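Se vende, casi sin usar

El primer anuncio lo escribí en la mesa de la cocina, con el casco puesto. Quería acordarme de cómo apretaba.

«Vendo traje de cuero Torvik, dos piezas, talla 58, negro y rojo. Tres puestas. Con botas y guantes. Motivo: falta de uso.»

Falta de uso era una manera elegante de decirlo. La moto, una Sernik con más cilindros que mi piso habitaciones, la había vendido en marzo a un muchacho de Carkelau que ni siquiera regateó, cosa que me ofendió durante semanas. Me quedaba el traje colgado en el trastero, con los brazos un poco abiertos, como un invitado que no sabe dónde dejar la copa.

Lo publiqué en el foro de Plolen, sección Equipamiento, subsección Piel. A las tres horas tenía 5 visitas. Cuatro eran mías.

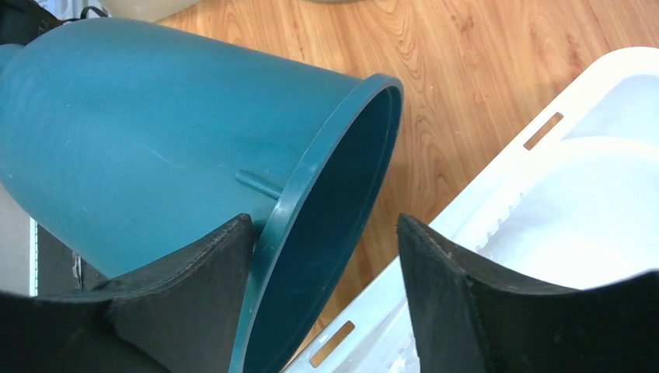
El quinto visitante se hacía llamar curva_ciega y preguntó si lo cambiaba por un remolque. Contesté que no tenía qué remolcar. Respondió que eso se pensaba antes de vender la moto, y tuve que darle la razón, aunque no por escrito.

Al día siguiente reanimé el anuncio. En Plolen se hace escribiendo «Arriba» debajo de uno mismo, y el anuncio sube a la primera página como un corcho. Hay gente que lleva años haciéndolo. Hay un escape de dos salidas que sube cada mañana a las siete y diez, y yo empezaba a tomarme el café con él.

«Arriba. Sigue disponible. Escucho ofertas.»

Uno escribe «escucho ofertas» imaginándose una subasta. Llegó una: 90, con el envío a mi cargo, de parte de un señor que añadía que el cuero le parecía cuarteado en las fotos. No había fotos. Se lo hice notar. Bajó a 80.

Así que bajé al trastero a hacerlas. Me lo puse, que el cuero vacío no dice nada, y tardé un rato largo en subir la cremallera. El traje había encogido de estar colgado, fenómeno conocido. Hice el retrato con temporizador, apoyando el teléfono en una lata de aceite. En la mejor toma salgo con una rodilla flexionada y la mirada en el horizonte, que en el trastero es el cuadro de la luz.

Las colgué. Veintitantas visitas en una tarde, un éxito.

«¿El señor va incluido?», preguntó curva_ciega.

«Arriba», escribí yo.
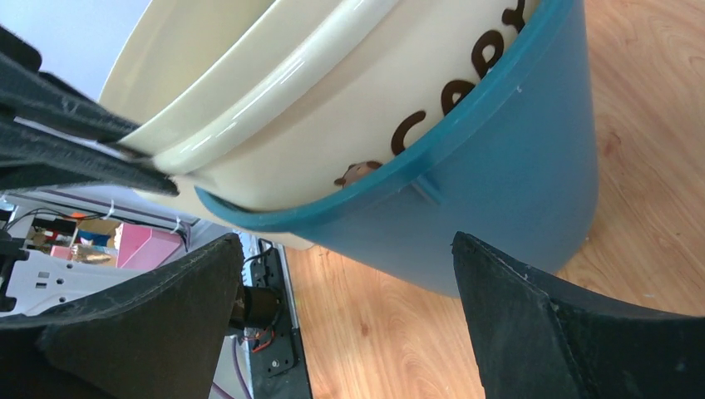
Entrega en mano

El comprador apareció en octubre, cuando ya había pasado por el precio razonable, el precio de amigo y el precio que solo pone un viudo. Ofrecía 267. No 260 ni 270. Le pregunté de dónde salía la cifra y contestó que era lo que tenía.

Quedamos en la gasolinera a la salida de Carkelau, a las seis. Llegué con media hora de adelanto y el traje doblado en una bolsa de viaje, las botas encima y los guantes dentro de las botas. Parecía que venía a entregar a alguien por partes.

Lo oí antes de verlo. Uno conoce su propia moto como conoce los pasos de su mujer en la escalera – en mi caso, bajándola. La Sernik entró por el carril del gasóleo, dio la vuelta al surtidor y se paró delante de mí. El muchacho se quitó el casco. Llevaba una cazadora vaquera y el pelo aplastado.

– Es que va mucho – dijo –. La moto. Me da respeto ir así.

Le contesté que a mí también me lo daba, y que por eso la había vendido. Era la primera vez que lo decía en voz alta y quedó allí, entre los dos, al lado del aire y el agua.

Se probó la chaqueta sobre la marcha. Le sobraba por los hombros y por la barriga, pero de brazos le caía bien. Con el mono de abajo no nos atrevimos, por la hora y por la clientela. Me dio los billetes doblados y las monedas en una bolsita de congelar. Los conté dos veces. Sobraba una moneda y se la devolví, y él me la volvió a dar, y acabé metiéndola en la máquina del café.

– ¿Seguro que lo vende? – me preguntó.

– Dejé de montar – le dije –. Eso ya no se me pasa.

Arrancó a la segunda. Le grité que en frío había que darle un poco de aire, pero con el casco no me oyó, o no quiso. Salió a la carretera con mi traje puesto hasta la cintura y la bolsa de viaje atada detrás. La bolsa no entraba en el trato.

Volví en autobús. Por la noche abrí Plolen para marcar el anuncio como vendido, y encontré un mensaje privado de curva_ciega. El remolque seguía disponible. Me pedía que, si no me interesaba, al menos le escribiera «Arriba».

Se lo escribí. Luego le pregunté de cuántos ejes era.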